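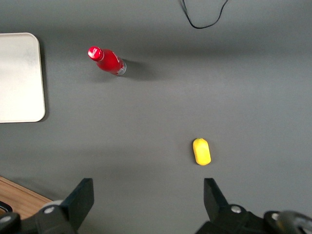 革工房ゾタリ 6月の安全点検表(コメント付き)

点検した人:アルリンド・メンドンサ
立ち会い:ウェケサ・オンディエキ
対象:コスティガン棟1階 作業室、染色室、材料庫、裏口まわり
記号:○ 問題なし △ 使えるが手入れが必要 × 直すまで使用中止

今月も朝8時から回りました! 先月×だった染色室の換気扇が直っていて、スイッチを入れた瞬間に二人で拍手してしまいました。コメントが長いのはいつものことなので、急ぐ方は△と×のところだけでも読んでください。

1. 出入口と通路

1-1 正面扉が内側から鍵なしで開くか ○
1-2 裏口の前に物が置かれていないか △
コメント:牛のヌメ革の巻きが2本、扉の横に立てかけてありました。荷受けの途中だったそうです。すぐ材料庫へ移しましたが、裏口は染色室からのいちばん近い逃げ道なので、荷受け中でも扉の幅だけは空けておきましょう。
1-3 主通路の幅が90センチ以上あるか ○
コメント:床の黄色いテープを貼り直してくれた方、ありがとうございます。角がぴしっと揃っていて、見ているだけで気持ちがいい!
1-4 床の段差、めくれ、濡れ ○
1-5 非常灯の点灯 △
コメント:材料庫側の1台が、点検ひもを引いてもぼんやりとしか光りません。電池を注文しました。届くまで、夕方以降に材料庫へ入る人は入口の懐中電灯を持って入ってください。

2. 手道具

2-1 革包丁にさやが付いているか ○
2-2 刃の欠け、柄のゆるみ △
コメント:共用の革包丁のうち1本、柄がわずかに回ります。赤い糸を結んで修理箱へ入れました。研ぎ自体はすばらしい仕上がりで、試し切りの端革がすうっと切れました。どなたの研ぎでしょう、ぜひ今度の研ぎの会で教える側に回ってほしいです。
2-3 菱目打ち、ポンチの頭のつぶれ △
コメント:叩く側が花のように開いているものが2本。ここまで開くと、かけらが飛ぶことがあります。グラインダーで縁を落とすまで棚の上段へ。菱目打ちには木槌か樹脂の槌を使うこと。金槌はカシメ専用です。
2-4 目打ちの先端カバー ○
2-5 カッターの替え刃と使用済み刃入れ ○
コメント:刃入れは半分より下でした。口金もしっかり閉まります。
2-6 ゴム板、打ち台のぐらつき ○

3. 機械

3-1 漉き機(スカイバー) 押さえと刃の隙間 ○
3-2 漉き機 砥石まわりの粉の掃除 △
コメント:吸い込み口の奥に革粉がぎっしり詰まっていました。外から見るときれいなので気づきにくい場所です。電源プラグを抜き、刷毛でかき出してから掃除機をかけてください。今日の分は取り終えています。それにしてもこの機械、音が静かで大好きです。古い会員の皆さんが油を切らさずに使ってきたおかげですね。
3-3 漉き機 ペダルを離したときに止まるか ○
3-4 腕ミシン 針棒の保護具 ×
コメント:保護具のねじが1本なくなり、指で押すと横に開いてしまいます。直るまで腕ミシンは使えません。札を下げ、プラグに施錠カバーを付けました。バッグの口を縫う予定だった方には申し訳ないのですが、平ミシンで縫える順番を一緒に考えますので、声をかけてください。
3-5 平ミシン ベルトカバー、灯り ○
3-6 ハンドプレス(ブレンデックス) レバーの戻り ○
3-7 ハンドプレス 台への固定 △
コメント:四隅のボルトのうち、手前の1本が締め直しになりました。次回も同じところがゆるんでいたら、ばね座金に替えます。固定に使うボルトは全部で4本。使う前にレバーを一度空で下ろし、台が動かないことを確かめるだけで十分です。
3-8 機械の前の立ち位置が60センチ以上空いているか ○

4. 染色室と薬品

4-1 換気扇 ○
コメント:待っていました! ティッシュを近づけるとぴたっと吸い付きます。染色の前に回し始め、片づけが済んでからもしばらく回しておきましょう。
4-2 溶剤系の接着剤、うすめ液のふた ○
4-3 薬品棚の表示 △
コメント:小分けびんの一つに中身の名前がなく、量も少なかったので、持ち主を探す貼り紙をしました。今週中に名乗りがなければ廃液として出します。小分けしたら、その場で名前と中身を書くこと。色で見分けられる自信がある方も、どうか書いてください(オンディエキは焦げ茶と黒を二度取り違えたことがあるそうです)。
4-4 油や染料のしみた布の捨て方 ○
コメント:ふた付きの金属缶に入っていました。油のしみた布は、丸めて積んでおくと自然に熱を持つことがあります。普通のごみ袋には入れないでください。
4-5 手袋と保護めがねの在庫 △
コメント:Sサイズの手袋が残り一箱です。注文表に書き足しました。
4-6 洗眼びん ○
コメント:水の入れ替え日を貼る場所を、ふたから本体の横に変えました。棚に置いたまま読めます。

5. 電気と火気

5-1 延長コードのたこ足 ○
5-2 コードの傷、プラグのほこり △
コメント:電熱ペンのコード、根元の被覆に細いひびがありました。今日から使用停止にして、予備の1本を出してあります。本来は×ですが、予備に替え終わったので△としました。
5-3 電熱ペンの置き台 ○
5-4 ろう引き用の湯せん器 温度の確認 ○
コメント:温度計を差して待ったところ、63度で落ち着きました。うちで使っている蜜ろうがちょうどとろりと溶けるところです。いい香りで、点検なのについ長居しました。
5-5 糸の端を焼くライターの保管 ○
5-6 消火器の位置と圧力計 ○
コメント:針は緑の中。前に型紙の箱が置かれることが多かった場所ですが、今月は何もなし。すばらしい!

6. 材料庫

6-1 重い巻き革が下段にあるか ○
6-2 棚の転倒止め ○
6-3 脚立の脚、開き止め ○
6-4 湿気とかび △
コメント:北側の棚の下段で、ヌメ革の端にうっすら白い粉が出ていました。ろう分のにじみか、かびか、まだはっきりしません。ほかの革から離し、袋から出して風通しのよい棚に移してあります。梅雨どきは床に近い段ほど湿りやすいので、自分の革を預けている方は来たついでに見てあげてください。

7. 応急手当

7-1 救急箱の中身 △
コメント:大きめの絆創膏と滅菌ガーゼを補充しました。切り傷用の止血パッドは次の便で届きます。使ったら箱のふたの紙に正の字をお願いします。名前はいりません。
7-2 緊急連絡先の掲示 ○
7-3 けがとヒヤリの記録 ○
コメント:先月の記入は3件。どれも大事には至らず、しかもとても詳しく書いてありました。とくに「定規を押さえる指が縁から出ていた」という記入は、そのまま初心者講習で使わせてもらいたいくらいです。指は縁から離す、押さえの付いた定規を選ぶ、厚い革は一度で切ろうとせず何回かに分ける。書いてくださった方、本当にありがとう!

直すもの一覧

腕ミシンの保護具のねじ(メンドンサ、部品待ち)
材料庫の非常灯の電池(オンディエキ、注文済み)
共用革包丁の柄(次の研ぎの会で)
ポンチ類の頭の整形(次の研ぎの会で)
電熱ペンのコード交換(メンドンサ)
名前のない小分けびん(持ち主を募集中)
Sサイズの手袋、止血パッド(注文済み)
北側の棚の革の様子見(来た人みんなで)

所要時間はおよそ二時間半。次の点検では、革粉の掃除のコツをオンディエキが実演します。漉き機をよく使う方はぜひ一緒に回りましょう。朝8時、正面扉の前で待っています。マスクだけ持ってきてください。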